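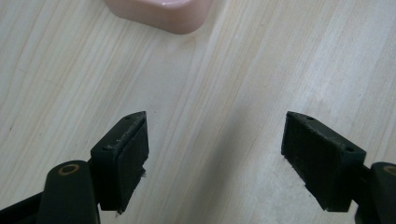

**Clinic Software › Scheduling & Records**

**Skatar 3 upgrade: anyone happy?**

**mansour_desk:** We moved 66 users to Skatar 3 in August. The vendor promised a "calm screen." Booking a follow-up now takes more clicks than having the knee replaced.

**ikanaan:** Mine's fine. Did you turn off the suggestion panel?

**mansour_desk:** Twice. It suggested I turn it back on.

**brikorberg_it:** Disagree with the whole premise. Modules load faster and the lab link works. People just hate new menus.
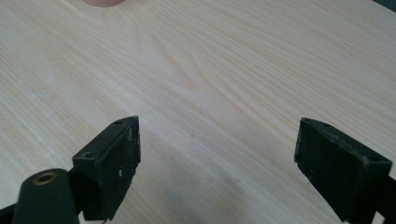
**ikanaan:** Menus I can live with. My gripe is the tablet view, where the patient list is pale gray on paler gray and the row lines are so fine and close together they could pass for the grain on that blond tabletop. Our front desk reads it by tilting.

**brikorberg_it:** There's a contrast setting.

**mansour_desk:** Under which of the 200 tabs?

**brikorberg_it:** Display, then Advanced. Ticket 3075 if you want the default changed.

**ikanaan:** Found it. Still gray, but angrier.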